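Workshop notebook, Lirkwood bench
January 2026
Blocks for the Ostullow display

The acrylic blocks from Mthembu have arrived, 10 pieces, clear, with the protective film still on all faces. Before gluing the first pair I wanted to write down how I do the unpacking, because in December we lost two blocks to scratches and Shireen asked me to keep notes this time.

First I weighed each block with the film on. The lightest one is 117 g under what the drawing gives, so I think they have cut it shorter than the others. I put it aside and wrote to Pieter. He has not answered yet. The other nine are good enough for us.

The film is more difficult than on the old blocks. The old film came off in one piece if you started at any corner. With this one the corner tears when I pull fast, and then there is a small piece left which I must scratch with the nail. What works better is to lift one corner with the thumb, wait until a good width of film is free, and then pull slowly and flat, back over itself. Pulling straight up leaves glue marks near the edge. 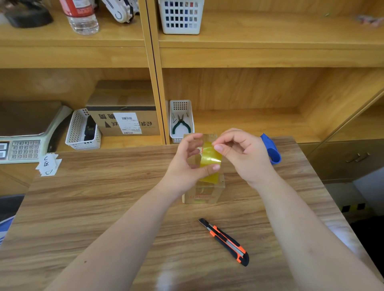 I do not use the knife to start the corner any more. Gerrit does it and he is quick, but on the last batch I found a thin line on one face exactly at the place where a blade would go in. The knife is for the tape on the carton. If a corner really does not want to lift, a piece of packing tape pressed on it and pulled back does the job in most cases.

Order of the faces: glue face first, then the one opposite. The four sides keep the film until the glue is hard. I forgot this on block 3 and now it has my fingerprints on two sides. They went away with soap and warm water and a soft cloth. Please, no alcohol on these, Mpho tried it on an offcut and after one night there were fine cracks along the sawn edge.

Glue residue: found on blocks 2, 3 and 7, always on the same side of the film. Maybe the sheets were stored somewhere warm. To ask Mthembu.

Sanding of the sawn edges, tried on the offcut only: 200 paper first, wet, then finer steps up to 2000, then polish. After 2000 it is still a little cloudy, the polish takes that away. Palesa thinks we can start finer and save time. Will try on the second offcut.

Still to do:
Answer from Pieter about the short block.
New soft cloths, the present ones have dust in them.
Glue test with blocks 1 and 2, leave overnight under the weight.
Put the peeled blocks in paper, they should not touch each other.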